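Two thousand grasps, one metal bin

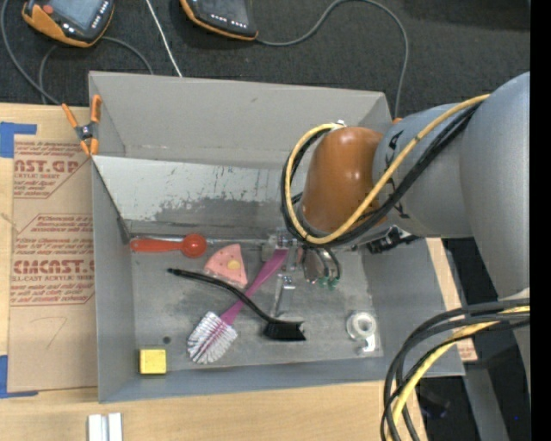
posted by the Kikik bench blog in August | filed under: robots, data | 3 comments

I have been wanting to write this one up for weeks! Most of my evenings this summer have gone into collecting grasp examples for Peson, the little learning system I keep going on about, and I am having a ridiculous amount of fun with it.

The target for the first set is 2000 examples. One example is one try at picking something out of the bin, with the arm's joint positions, the camera view and a yes or no at the end. I do them in batches of 80, then stop, stretch, and swap things around.

The things themselves come from my kitchen drawers and a toy box. Brushes turned out to be wonderful. A dish brush has a handle you can pinch nearly anywhere, and a head full of bristles that is awful to grab, so every try teaches something. Put a second brush across it and you have a proper puzzle (which one do you lift first?). The scoop, the pink toy slice and the yellow block are easier, and the roll of clear tape is my favorite problem, because see-through stuff gives my depth readings fits.

My first 10 batches were too neat. I was setting everything down by hand with nice gaps, and Peson got very good at nice gaps. Now I tip the lot in and leave it however it lands, crossed handles and all. Failures stay in the set too! I used to delete them, and the system had no idea what a bad grasp looked like.

The labeling tool is Stetano, which I wrote over a long weekend and which still crashes if you press save twice. I'm fixing that before I share it, I promise. Next up is a softer set: sponges, a sock, maybe a bag of rice if I'm feeling brave.

Comments

petridis_fan: Do you keep the same lighting for every batch? Mine went haywire when I moved a lamp.

Kikik bench blog: I change it on purpose every 2 batches. It hurt at first, then the numbers crept back up.

gripsandgears: Please do the sock. I want to read about the sock.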